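Home | Contents | Random article | Recent changes | Log in

Chore automation

Chore automation is the use of machines to do small jobs by hand in homes, shops and workshops, such as clearing a table, sorting parts into bins or putting goods back on a shelf. The term is normally kept for machines that pick things up and move them. Dishwashers, robot vacuum cleaners and lawn mowers are usually treated separately, as each does one job in a fixed way.

Present state

As of Apr 22, 2022 no machine on general sale can tidy an ordinary kitchen without help. Arms that repeat a set movement have been common in factories for decades, and they do it well as long as every part arrives in the same place and the same way up. Household objects do not arrive like that. They vary in size, weight and stiffness, they are left at odd angles, and many are shiny or see-through.

Table clearing

Clearing a table is the job most often used to judge progress. It needs no tools and the result is easy to check. A typical test puts a few unlike items close together: a clear plastic bottle with a screw cap, a puzzle cube, a small cardboard box, something flat and white. Clear plastic is hard for many depth cameras, which may read the surface behind it instead. Flat items leave little for the fingers to hold, and some grippers have to slide them to the table edge first. A cube is generally thought the easiest of the group.

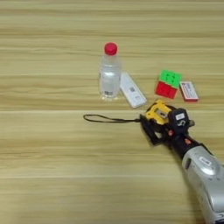 Ravinder Landry has argued that tests of this kind flatter the machine, as a real table also has crumbs, spilt tea and somebody still sitting at it. Others take the view that a short, repeatable test is worth more than a realistic one that cannot be compared between workshops.

The Fletton trials

The Fletton trials were run in November at a disused packing shed in Skendanham. An arm with a two-finger gripper was given 849 single items to lift from a bench and place in a tray. It placed 700 of them without help. Most of the failures were with thin or flat items, and a smaller group were bottles knocked over on the approach. Soft goods such as cloths and bags were left out.

Shop-floor work

Results on the shop floor are better, mainly where the range of goods is narrow. Heywood, a parts wholesaler, uses 3 arms for returning boxed stock to shelves, with one person watching all of them. Loose and bagged stock is still handled by staff. The Stutness gripper, which has changeable fingertips, was meant to cover both kinds, but changing the tips took longer than doing the job by hand.

See also: Gripper; Bin picking; Domestic robot

Comments (3)

Chia-jung Tse: The Fletton section should say how long each lift took. A machine that needs 5 minutes to clear a cup is no use to me.

benchend: We had an arm on returns for a year. Fine with boxes, hopeless with anything in a polybag.

marl_k: Could someone add a section on laundry? Folding gets one mention on the Domestic robot page and nothing here.

Previous: Chopping machine | Next: Chute | Back to top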